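Tultlow workshop, notebook 4
12/17/18

Kitchen corner, timer and table layout

Carried on with the layout from the last entry. Same wood-top table, same spot in front of the window print. The tape lines on the top have gone faint but I can still work from them, so I left them alone. If anyone wants them redone, use the same blue tape. The green kind from the Varnia box lifts the finish when it's been down for a week.

Power strip stays in the back left corner. I tried it on the floor last time and kept kicking it.

Main job was the timer. It's the white wind-up one with the round dial. We had been laying it straight on the tabletop, and from the near side the numbers are hard to read at that height. Putting it on the small box in the middle of the table brings the dial up enough. The green strip on the box goes to the front. It doesn't matter for anything except that it gets put back the same way every time.
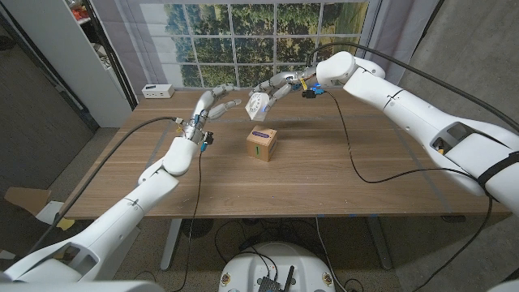
Timing itself: wound it to the full hour, let it run down, and checked against the wall clock. Did this twice. It came in up to 89 seconds late on the full hour. Short settings are closer. For anything under ten minutes you have to wind past the mark and come back to it or it may stop early without ringing. Written on a card and put with the spare timers so we don't have to work it out again.

The Pärn timer from the other cupboard is more accurate but it has a tall foot and tips when it sits on the box. I wouldn't use it for this. Fine on a shelf.

Also tried the box with a ring of felt on top to stop the timer from sliding. It didn't slide much to begin with, and the felt made it rock when the knob was turned. Took it off. There is still a bit of glue on the spare box, not on the good one.

Backdrop. The print is the Kavatex one, order 1754, window with white dividers and gray curtains. It had been hanging low on the left, so I moved the left clip up one hole and re-hung it. Looks level from the door. The trees in the print are a bit strong for the room but with the overhead lights on it's fine. There was a crease near the bottom, which I left to hang out on its own. Do not iron it. The first one we ironed went shiny in a stripe and we never got that out. 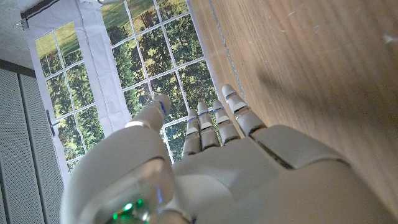 Window backdrop, greenery behind the panes.

Shelves on the left: not touched much. The red and orange things stay on the upper shelves. I'd like to clear the lower ones before the next round and wipe them down, they were last done in August.

Went back to the table after lunch and put the timer on the box again from scratch, working from the tape only, to see if the layout could be repeated. Ended up near the center as before. The timer can go on with the dial facing whichever way reads best from the near side.
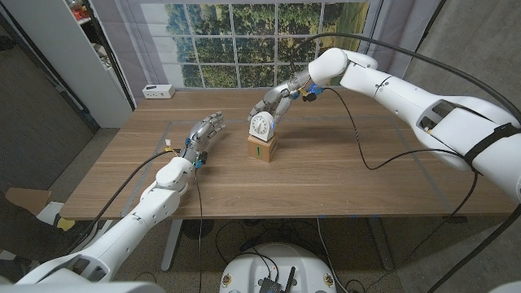 Photo: Tultlow workshop notebook

Noticed that the box throws a soft shadow to the right. If the shadow is going to bother anyone, turn down the left overhead and leave the rest.

Put away: spare box, felt, Pärn timer, two rolls of tape.

To do
- second timer like the white one, in case this one gives out
- new clips for the backdrop, the old ones are bending
- wipe lower shelves
- ask Varnia about the tape, whether they have it in blue
- check the full-hour drift again after the timer has sat unwound overnight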